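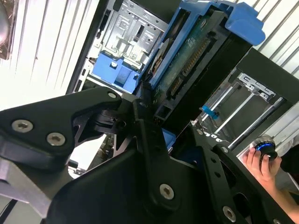 Aqeel Bajwa wanted to know why a shop can't put the whole cost of a computer against the month it was bought in, given that the money has left the bank and won't be coming back. The question came up at the end of the last class and we ran out of time, so these notes start with it.

Bookkeeping for Small Firms
Notes for session 4: Things you keep

Cash and cost

The money leaving the bank is one event. The using up of the thing you bought is another, and it takes longer. If Flalora, a flower shop, buys roses in the morning and sells them by five o'clock, the two fall on the same day and you can treat them as one. A computer is still working next year. Put its whole cost into one month and that month looks bad, then every month after it looks better than it should.

So we spread the cost. The yearly slice is called depreciation. It goes into the profit and loss account as an expense, but no money moves when you write it down. Several of you took it out of the bank column in the homework. Please check yours.

What counts as a thing you keep

We call these fixed assets. In this course we treat something as a fixed asset if:
the firm owns it
it will be used for more than one year
it is not bought to be sold on
it costs more than the limit the firm has set for itself

The last point is for convenience. A stapler lasts for years but there is no sense in spreading it. Choose a limit, write it down and use the same one each year.

Note that the same item can fall on either side. A van is a fixed asset for Flalora. For a dealer such as Winham Motors the vans on the front are stock.

Worked case: Flalora's computer

Flalora buys a desktop computer from Navell for £688. The owner plans to keep it for 2 years and expects to sell it then for £352.

Cost: £688
Less expected sale value: £352
Amount to spread: £336
Divided by 2 years: £168 a year, or £14 a month

At the end of the first year the computer stands in the books at £520. At the end of the second it stands at £352.

This is the straight-line method, the same amount every year. The other common one is reducing balance, where you take a fixed percentage of whatever is left. We do that in session 5.

Part years

Flalora's year ends in June. If the computer came into use at the start of March, the first set of accounts would carry four months, 4 x £14 = £56. Some firms charge a full year in the year of buying and nothing in the year of selling. Both are used. The exercises will tell you which to follow, and if they don't, go by months.

Selling it

Suppose the computer is sold at the end of the second year for £379. The books say £352. The difference is £27 and it goes in as a profit on disposal. Do not put the whole £379 into sales. Flalora sells flowers, and a figure for sales with a computer in it will upset any comparison with other years.

Had it sold for less than £352, the difference would be a loss on disposal and would go with the expenses.

Repairs and improvements

A repair puts the thing back as it was. It is an expense of the period. An improvement makes it do more or last longer, and is added to the cost of the asset. Replacing a failed fan is a repair. Fitting much more memory so that the machine can run new software would normally be an improvement, if it is over the firm's limit.

For next time

1. Cervantes Bakery buys an oven. List which of these you would add to its cost: delivery, fitting, a yearly service, the first month's gas.
2. Redo the Flalora case with a life of three years and the same expected sale value. Give the yearly charge and the book value at the end of each year.
3. Read the chapter on reducing balance as far as the first table.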